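Notes on bagging up small things, mostly for the utility room and the workbench. Updated in July after the freezer had its turn.

## Which bags to keep

Most houses have far more plastic bags than they need. Go through the drawer once and keep only these:

- thin see-through bags with no holes, for sorting
- zip bags that still close along the whole length
- two or three heavy sacks for rubble and garden waste

Put the rest in the carrier bag recycling at the supermarket. A bag with a split seam will let you down with screws in it, so don't save it for later.

Tinted bags are fine as long as you can see through them. I use pale blue for things going out of the house (charity shop, returns, parcels) and clear for things staying in. The bags came from Pärn in a box of 100 and they are on the thin side. Double them for anything with corners.

## Clear a surface first

Sorting goes wrong when it starts on a table that already has post, keys and a mug on it. Take everything off and wipe down with a barely damp cloth and a drop of washing-up liquid, then go over it with a dry one. Small washers and clear plastic parts are easy to lose on a patterned cloth, so work straight on the tabletop if it is plain. A pale, smooth top is the best kind for this. Dark screws show up at once and you can sweep crumbs and sawdust off with the side of your hand.

Keep one bag open at the side and fill it before you start the next.

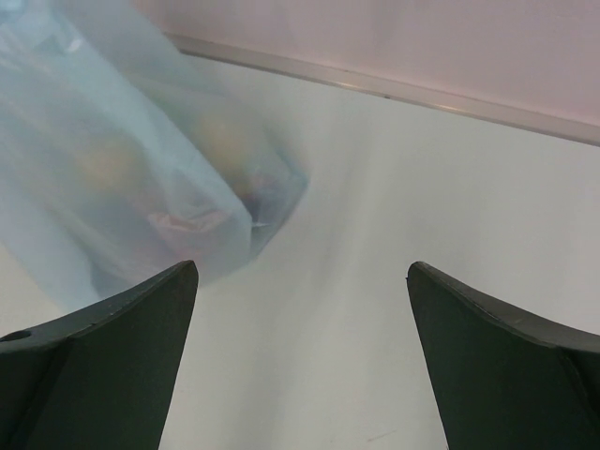 ## Scuffs on a pale top

A short thin line on a white or light grey surface is often rubber or plastic left behind by something dragged across it. Try these in order and stop when it goes:

1. A dry microfibre cloth, rubbed along the line.
2. A pencil eraser, the white sort.
3. Bicarbonate of soda and water mixed to a paste, on a fingertip. Rinse well.

Leave scouring pads alone. They dull a glossy finish and the dull patch shows more than the scuff did. If you can feel the line with a fingernail it is a scratch, and cleaning won't shift it.

## Filling and closing

Fold the top of the bag outwards by a couple of inches so it stands open. Put flat things in first. Fill to two thirds, press the air out from the bottom up, twist and tie. A freezer clip does the job if you'll be opening it again soon.

Myroslav Pavliuk, who had the bench before me, labelled with masking tape on the knot end. I still do it his way. Tape on the side of the bag creases and drops off.

## Where the bags live

Stand full ones upright in a shallow crate, label end up. My Trunden crate takes 26 small bags before it gets too tight to pull one out. Empty bags go flat in an old tissue box, screwed to the inside of the cupboard door at 65 cm from the floor.

Heavy bags go on the bottom shelf.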